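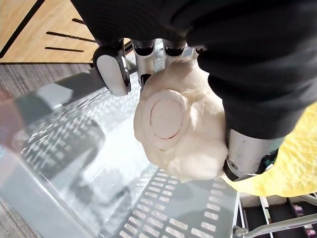

Can it do my chores yet? An afternoon at Skotareck

I've been promising a post on the Skotareck open day since November, so let's get on with it. My cousin Brijesh Mishra drove, I navigated badly, and we still got there in time for the good cookies. There were 16 of us on the tour, mostly people who run small stores or bakeries, plus me, who just hates doing dishes.

Our guide was Ravindra Malhotra, and I liked him right away because he didn't oversell anything. I asked him straight out when I could have one in my kitchen and he laughed, and then he talked for 12 minutes about dough! A mug is the same shape every time you pick it up, he said, but dough changes the moment you touch it – squeeze too hard and it's a different lump, too soft and it's on the floor. I bake every weekend and had never thought of my hands as doing anything clever.

Brijesh cared more about the shopping basket. He stocks shelves at Gevley and moves those things all day long.
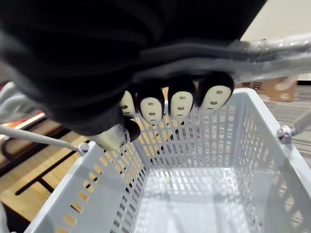

He wanted to know about thin handles that flop to either side, and what happens when the basket is full of cans. Ravindra's answer was that a heavy load is a whole other problem from finding the handle, and he wouldn't promise either one for a busy store. Fair enough.

So, chores? My guess is the shop floor gets help before my kitchen does. I'd pay for a decent laundry folder tomorrow, though. Brijesh says four years, I say longer, and we have a lunch riding on it.

Parking is free if you use the Stanier entrance. Wear warm socks.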